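Chapter 4
Materials of the Household: Why Surfaces Matter

Every home is full of surfaces, and we touch them all day without thinking. This chapter studies how a surface behaves when water, fat and heat come to it. The student should already know the terms of Chapter 3, especially adhesion and surface tension.

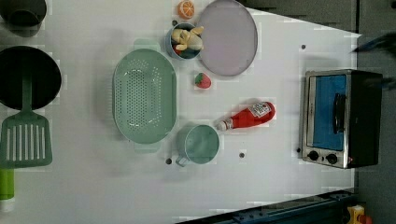 Page last changed: Sun 2 August, J. Ķēniņš

We begin with water. A drop on clean glass spreads wide and flat, while on a waxed board it stands up almost like a ball. The angle between the drop and the surface is called the contact angle. When it is smaller than 90 degrees, we say that the surface is wetted. Fat lowers this wetting very much – even a thin film from the fingers is enough.

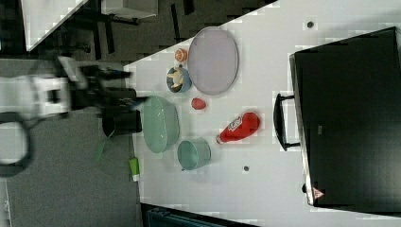
Fig. 4.1. Bowls, a cup and a plate on a white tabletop.

Heat is the second question. Water boils at 100 degrees Celsius at sea level, but a frying pan can easily become much hotter. At 228 degrees many cooking oils already give smoke, and their remains make a brown layer which holds strongly to the metal.

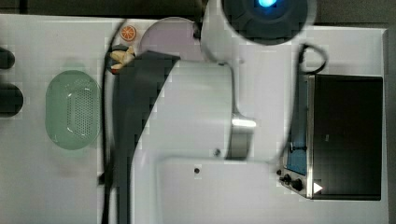
Reflection tells us much about how smooth a surface is. A rough surface sends light in all directions and looks dull. Polished metal sends most of it one way, and so the silver joint in the picture shines. If we scratch such metal with fine sand, the shine becomes weaker, although the material is the same. In Section 4.2 we measure this effect with a lamp and a sheet of paper.

Key terms: contact angle, wetting, film, reflection

4.1 The drop test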